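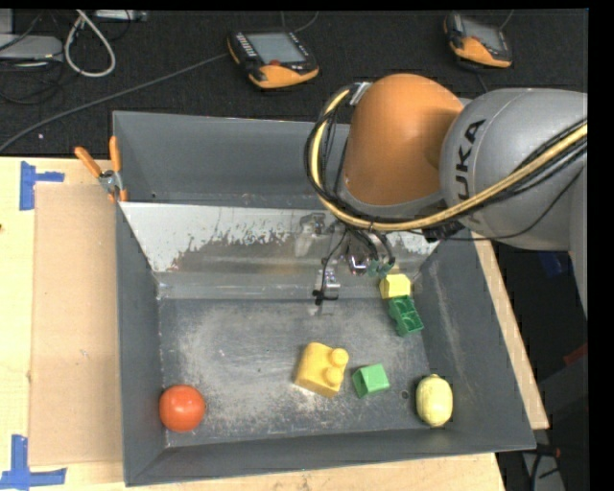
**Re: Repainting galvanized parts bins - primer keeps lifting**

**hiltidska_mike**

Second attempt at coating the floor of a steel bin, second failure. Process so far: degreased with mineral spirits, scuffed with 400 grit, one coat of Plovton gray metal primer, two coats of enamel on top. After 13 days a fingernail takes it off in sheets down to bare zinc. Primer and enamel come off together, so the bond between them is fine.

**torque_spec**

Is the primer alkyd based? Alkyds react with zinc and form a soap layer at the interface. It looks fine for a week or two, then peels exactly as you describe. Check the can for "not for galvanized."

**hiltidska_mike**

Can says "all metals." Data sheet says alkyd, page 2.

**drillpress332**

400 is too fine anyway. I use 120 and then a red pad. Never had an alkyd lift, and I have done shelving, a mailbox and a trailer fender with it.

**torque_spec**

> Never had an alkyd lift

Was the fender hot-dip or electroplated? Weathered zinc behaves differently from new. Profile helps, but it does not stop the reaction. I would strip it and use a two-part epoxy or a water-based acrylic rated for galvanized.

**drillpress332**

Weathered, to be fair. Outdoors for years. Still think 400 is half the problem.

**limsakul_shop**

Wash it with detergent and water before the solvent wipe. New galvanized often has a passivation film that mineral spirits won't touch. I did 600 square feet of duct with Dronusik acrylic last August - detergent wash, 120 grit, two thin coats. Still holding, except at the cut edges.

**hiltidska_mike**

What cure time before you put parts on it?

**limsakul_shop**

A week at room temperature. Longer if the garage is cold.

**drillpress332**

Or drop in a rubber mat and skip paint. Parts will scrape any coating off the floor of a bin eventually.

**torque_spec**

A mat traps moisture against the zinc and you get white rust. Cut drain slots if you go that way.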